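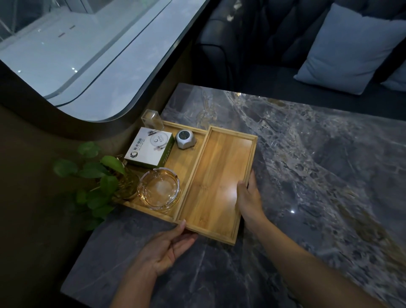

Resetting the table during the afternoon session: the empty tray moves in beside the one holding the tissues, toothpicks and plant.

Open day at Grostness: teaching a robot to reset a table

15/12/2019

Members who signed up for the autumn visits programme spent an afternoon at the Grostness site, where Tarkitz and Stindano are working on table service. The project is called Kaczmarczyk and deals with the dull end of restaurant work: putting a table back in order between one party and the next. There was no talk of cooking or of greeting guests.

The session was held in a booth with a marble table and a dark grey sofa. Tarkitz handles the recording of human work and Stindano writes the control software. Both gave short talks before the practical part, and the slides are with the branch office for anyone who missed them.

The task on show was tray placement. A person moves a bamboo tray over the marble with both hands and brings it up to a larger one, which holds the things a table keeps all day: a box of tissues, toothpicks in a clear box, a glass ashtray, a pothos in a vase. It takes a few seconds. The Tarkitz engineers then broke it down into grip, slide, contact and release, and most of the discussion was about contact.

One hand supports the near corner from below and the other presses on the side with the fingers over the rim. According to the talk, the two hands do different jobs. The lower hand carries part of the weight and so sets the friction with the table; the side hand steers. A controller that treats both as plain grippers tends to twist the tray, and on a stone surface the twist is hard to recover once the tray is moving. Stindano now gives each arm its own force limit, with 8 newtons as the ceiling for the steering side.

Several members asked about vision. Polished marble and pale wood both throw back the overhead lights, and the bright patch shifts as the viewpoint moves. Early versions of the tray detector took the glare for an object lying on the tray. The present version compares several views before it decides that a tray is empty. Clear items remain a weak point, and glass was named as the main source of missed detections. Plants are handled by keeping well away from them — leaves hanging over a tray edge have no fixed outline and are treated as a no-go area.

The recorded set stands at 253 runs, all made at Grostness. Each run is replayed in simulation before any of it reaches the arms. In the January trial the software will be given 20 table layouts it has not met before, and a run will count as a pass if the tray ends within 4 millimetres of its mark with nothing else on the table disturbed.

Questions on cost were put off until after the trial. A question on cleaning got a fuller reply: wiping is a separate piece of work and will not be part of Kaczmarczyk in its first phase. Stacked crockery is also left out for now.

A second visit is planned once the trial results are in. Places will be offered first to members who were on the waiting list this time. Please reply to the branch office by email, stating any access needs, and bring your membership card, as the front desk at Grostness will ask for it.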